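Speaker notes: Walking the last kilometre
Lukemell branch meeting, February

Start with the bus stop on Arthur Street. Ask who got here on foot tonight. Wait for hands.

The Pruvotwood survey went to 189 households. 86 said they drive trips they could walk. Say the two numbers slowly, people like to write them down. The usual answers were heat, crossings and nowhere to sit. Distance came well down the list.

Heat first. A 1000 metre walk in the middle of the day is a different thing with trees and without them. Council plants on the verge and then the power company prunes. Mention the jacarandas on Luvier Road, then move on or we will be here all night.
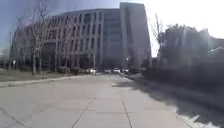 Crossings. The signals at Luvier Road give walkers 22 seconds. That is fine for me and not fine for my mother with her frame. We have asked for a longer green at school times and are still waiting on a reply.

Joints and edges matter more than people think. A lifted slab will stop a pram or a mobility scooter. If you see one, report it with the nearest house number. "Near the shops" gets sent back.

Seats. Cheap, and everybody wants them until one is going outside their own fence. Skip this bit if we are running late.

Finish with the ask: walk one trip this month that you would normally drive, and note down where you had to stop or step onto the road. Forms are by the door. Leave ten minutes for questions, tea is at 8.30.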